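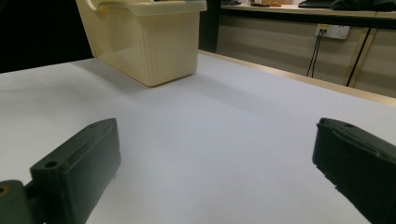
A white tabletop with a cream-coloured plastic storage bin near its far edge.

MEDIA RELEASE

Gronholm opens shared worktable program to community organizations across the region

4 June 2024 – Gronholm, the supplier of tables and storage for schools, libraries and community centres, today announced the opening of its Clear Surface program, under which eligible organizations may apply for worktables and storage bins at no charge.

The program will distribute 236 tables in its first phase, together with 2000 plastic storage bins. Applications are open to registered non-profit organizations, public libraries and neighbourhood centres that operate a room used by more than one group. Successful applicants will receive their furniture in order of application, subject to confirmation that the room is accessible to delivery staff.

Clear Surface follows a pilot that began in February at the Løken Neighbourhood Centre, where a sewing circle, a homework club and a seniors' lunch program share the same room. Before the pilot, supplies for all three groups were kept in cardboard cartons along one wall, and tables were frequently left covered between bookings. Under the arrangement adopted at the centre, each group is assigned bins of its own, and tables are cleared at the end of every booking.

"Our members used to spend the first part of each session moving someone else's materials," said Ulla Moen, Manager of the Løken Neighbourhood Centre. "They now arrive, take down their own bin and begin. The lunch program in particular has been able to seat its guests on time, and I would recommend the arrangement to any centre with a full booking calendar."

The tables offered under the program have a matte white top. Bins are supplied in a cream colour and may be labelled by the receiving organization. Lids are available on request and should be specified at the time of application.

"Shared rooms are asked to do a great deal, and the furniture in them is often whatever was left behind by the last tenant," said Holger Björklund, Director of Community Programs at Gronholm. "We listened to the people who set up and pack away every day. They asked for a good-sized surface, a bin that one person can carry, and a written routine that every group has agreed to follow."

Each receiving organization will be provided with a printed room guide prepared by Carno, a consultancy specializing in the layout of public interiors. The guide covers table placement, clearances for wheelchairs and walkers, the storage of bins between bookings, and the cleaning of white surfaces, for which a damp cloth and mild dish soap are recommended. Abrasive pads should not be used.

Organizations may apply for a maximum of five tables per room. Those with more than one room are asked to submit a separate application for each. Applications must include a floor plan with measurements, a current booking schedule and the name of a staff member responsible for the room. Incomplete applications will be returned without assessment. Applicants will be notified of the outcome in writing, and furniture that is no longer required may be transferred to another eligible organization with the consent of Gronholm.

Application forms are available from the Community Programs office and at the front desk of the Løken Neighbourhood Centre.

Media contact:
Mpho Jacobs
Communications, Gronholm

Program inquiries:
Leif Strand
Community Programs, Gronholm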